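**Plurnum mobile build group, monthly meeting**
Jun 14, 2023, online, started after lunch

Present: the build team, two testers, the person for translations. The forum moderators sent their apologies.

**1. Last minutes**

Accepted with one correction: the kernel source for the Prenora tablet was published before the build, and not after it.

**2. Prenora tablet, state of the port**

The port boots and is stable in daily use. Wi-Fi, sound and the main camera work. Bluetooth loses the connection when the screen is locked. The testers see it on both tablets they have, so we treat it as a real bug. The fingerprint reader is still not supported.

The first test build has been downloaded over 700 times. We received 3 useful logs. It was agreed to put the instruction for making a log at the top of the download page, in bold.

**3. Stileveck phone**

The bootloader of the newer model can be unlocked only after a waiting period set by the manufacturer. Several users asked us for a way around this. We will not offer one. The forum answer will be written by the moderators and pinned.

The older model will stop getting builds in September. It has a small system partition and every update now needs manual cutting. Not all agreed: one tester still uses this phone and asked for security patches only. We will look at it again at the next meeting.

**4. Server and costs**

The Lukoševičius mirror is full. We keep 200 GB there, and old nightly builds take most of it. Decided: nightlies are deleted after one month, stable builds are kept. The donation account holds 2,000 euros, enough for the hosting until next year.

**5. Wallpapers and start screen**

Short discussion about the default wallpapers. The present set is too bright for the dark theme. Proposals are to be sent to the list.
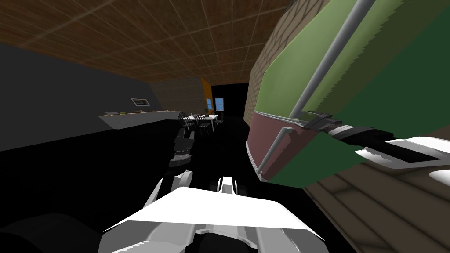
*Simulated room with tiled ceiling and white counter, tilted view.*

**6. Translations**

The settings menu is complete in all languages that we ship. The update program has new texts which are not translated yet. Please do not change English texts in the last week before a release.

**7. Other business**

- The build guide still mentions the old branch. The build team will correct it.
- Request for a dark icon for the recovery: postponed.

Next meeting: the date will be sent to the list.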